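Cardboard on the table: a talk with the woman who packs at Bullbridge

The packing room at Bullbridge is on the ground floor, behind the place where bicycles are kept. When I came there in the morning, the woman I wanted to interview was on her knees with a knife in her hand, opening a big box along its glued side. She asked me to wait until she reached the corner. She did not want to be named in this article, and she said it very kindly. "Write about the cardboard," she told me. "It is more interesting than me."

She has packed ceramics and glass for the Nanel shop since it opened its mail order, and before that she worked in a warehouse in Warusard, where everything was done on steel tables. She did not like those tables. "Steel is cold for the hands and it is loud," she said. "You put down a cup a little too fast and everybody looks at you. After a whole day you are tired from being careful."

I asked her when she started to cover her tables with old boxes. She had to think for some time. In her first winter at Bullbridge, she remembered, there was a delivery of 24 soup bowls, and two of them got a scratch underneath from a grain of sand on the table. The bowls could not be sold at full price. The next morning she cut open the box the bowls had come in, laid it flat and worked on top of it. She has done it the same way ever since.

"People think you just throw a box on the table," she said. "But you must choose it."

She prefers brown corrugated board which has been used only once. Printed board is not good for her, for the color can come off on a white glaze. Very thick board with double walls does not lie flat, it remembers its folds and comes up in the middle. Very thin board is flat at once, but it gets soft in a few days. The best boxes, in her opinion, are the ones that Kofler uses for its shelves. They are long and quite stiff, and one of them opened up gives a piece which is almost as deep as a table.

I wanted to know if she uses one sheet or more. One sheet is nicer, she answered, but she seldom has a box of that size. Usually she takes two and pushes them together, edge against edge, and she never lets one lie over the other. An overlap makes a small step, and a glass which is pushed over a step can fall. A seam is different. "With a seam you only must remember where it is. After one hour your hand knows it."
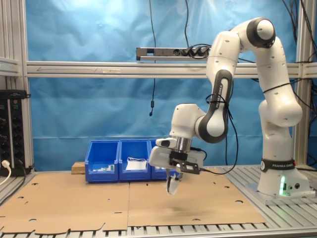 She does not cut everything straight, either. Many boxes have tabs and flaps along the side, and holes where something was fastened or where you could put your fingers to carry it. When I asked if this does not disturb her, she laughed. In the beginning she trimmed every piece with a ruler, and it took her half of the morning. Now she leaves the edges as they are. A hole is a problem only when small parts are on the table, for example lids or corks. For such work she keeps a tray with a felt bottom, and the tray stands on the cardboard.

What about tape? Here she became quite strict. She puts tape only under the sheet, in the corners, folded to a ring with the sticky side out. Tape on top catches dust and the sleeves of a sweater, and when you pull it off, the brown paper goes with it. In February, when the heating is on and the air is dry, the corners want to lift, and then she lays the sheets under a pile of catalogs for one night before she uses them.

A cover stays on the table for as long as it is clean. She runs her palm over it every morning before the first parcel, slowly, from the back to the front. If she feels something hard, she brushes it off. If it does not go away, the sheet is turned around, and when both sides are finished it goes to the paper bin or is torn into pieces for filling. Once she tried a rubber mat that was advertised in a catalog. It smelled for weeks, and the wrapping paper did not slide on it. The mat is now in front of the door for wet shoes.

We talked also about the busiest time of the year. Before the holidays the room sends out 500 parcels in a week, and then there is no time to look for a good box. So she starts to collect early. On 12th September she had already 28 opened boxes standing behind the door, tied together with string, the big ones at the wall. She showed them to me one after another and told me what had been inside. I had the feeling that she was a little sorry to use some of them.

Before I left, I asked what she would buy if the shop gave her money for a new table. She did not want a new table. She would like a better knife, with a short blade that does not cut through both layers when you open a box, and a hook in the wall to hang it on, so that it is not always lying under the paper when she needs it.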